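Galeria: a lavandaria, divisão a divisão (esta é a última)
19 de junho de 2024

Chegámos ao fim da série sobre a casa. A sala teve direito a duas páginas, a cozinha a três, e a casa de banho a uma, por decoro. Faltava a lavandaria, que toda a gente me pediu para saltar e que eu, por teimosia, deixei para o fim como se fosse a sobremesa.

Convém dizer que se trata de uma lavandaria no sentido generoso do termo. Há uma máquina, há paredes, há chão. A planta que nos entregaram em março chama-lhe "área técnica", expressão que custou 600 euros em honorários e que continuo a usar sempre que posso. "Vou ali à área técnica", digo eu, com um par de meias na mão.

As fotografias estão por ordem nenhuma. Carreguem para ampliar, se o gosto vos der para isso. 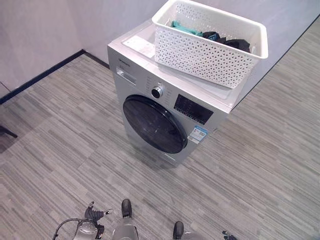
A regra da casa é que o cesto vive em cima da máquina. Comprámos em tempos um móvel próprio, um Flamik com gavetas basculantes para brancos, cores e "delicados", categoria onde não temos ninguém. Durou um inverno. As gavetas basculavam para onde lhes apetecia e os delicados enchiam-se de pilhas gastas e molas partidas. Voltámos ao tampo da máquina, que está à altura certa, não bascula e já estava pago.

O cesto é branco, de plástico, com um rendilhado de triângulos. Vem de uma loja chamada Clelta, que vende tudo em plástico branco e fecha à hora de almoço. Gosto dele pela razão mais prosaica: pelos buracos vê-se se tem roupa, e não é preciso levantar-me para ficar com remorsos.

Quanto às cores, cá em casa separa-se assim: o que é escuro, o que é claro e o que é verde-azulado. A terceira categoria nasceu de uma compra infeliz por catálogo e tem crescido. O verde-azulado, segundo a etiqueta, lava-se à parte nas primeiras vezes. Ninguém definiu quantas são as primeiras vezes. Eu parei à segunda e desde então viaja com os pretos, numa convivência que até agora não deu origem a queixas. 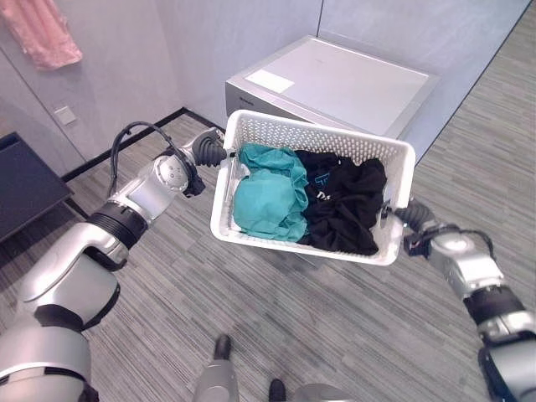
Dorota Jakubowski escreveu a protestar contra este sistema todo. Diz que pôr verde com preto é pedir um verde triste, que ela faz sempre uma máquina só de escuros, do avesso e a frio, e que cesto cheio até meio é cesto que ainda não merece ser lavado. Acrescenta que o detergente Pemari em pó lhe deixa riscas nas camisolas pretas, que mudou para o líquido, e pergunta quando é que mostro o estendal.

Respondo por partes. O verde já era triste quando chegou. O avesso, concordo, e faço-o sempre que me lembro, o que dá uma média modesta. Quanto ao cesto a meio, discordo com toda a cordialidade: meio cesto é o ponto ideal. Cheio, pesa, e há sempre uma meia que salta no corredor e só reaparece quando a outra já foi para pano do pó. O Pemari em pó também o abandonei, mas por preguiça de medir. O estendal fica para quando estiver apresentável.

Uma palavra sobre programas. A nossa máquina tem um seletor redondo rodeado de nomes minúsculos, dos quais usamos 2. Os outros estão lá como as estações de comboio onde não se sai. Uma vez, por curiosidade, escolhi um dos desconhecidos e fiquei sem lençóis a tarde inteira. O tambor ia rodando de vez em quando, pensativo, e parava outra vez.
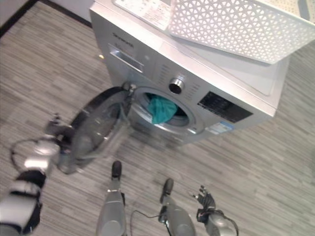
Deixar a porta aberta entre lavagens foi a única mudança de hábitos que esta divisão me trouxe. Antes fechava-a, por uma questão de educação, e a borracha ganhava um cheiro a lago. Agora fica aberta e quem passa desvia-se. Já lá bati com o joelho mais vezes do que gostaria de admitir numa página pública.

Passo também um pano na borracha quando tiro a roupa, e de caminho recolho o que lá ficou: botões, um bilhete de autocarro em estado de papa, certa vez uma moeda estrangeira que continuo sem saber explicar. As moedas vão para uma lata de chá Yoshida. A lata está quase cheia e o chá, para que conste, era fraco.

O chão cinzento às riscas foi escolha minha e defendo-o. Esconde cotão como nenhum outro. O reverso é que esconde igualmente bem as meias cinzentas, e temos várias.

Fica assim encerrada a visita. Para quem me tem perguntado pelos azulejos da cozinha, a referência está na segunda página dessa galeria, por baixo da fotografia do lava-loiça. Os puxadores já não se fabricam.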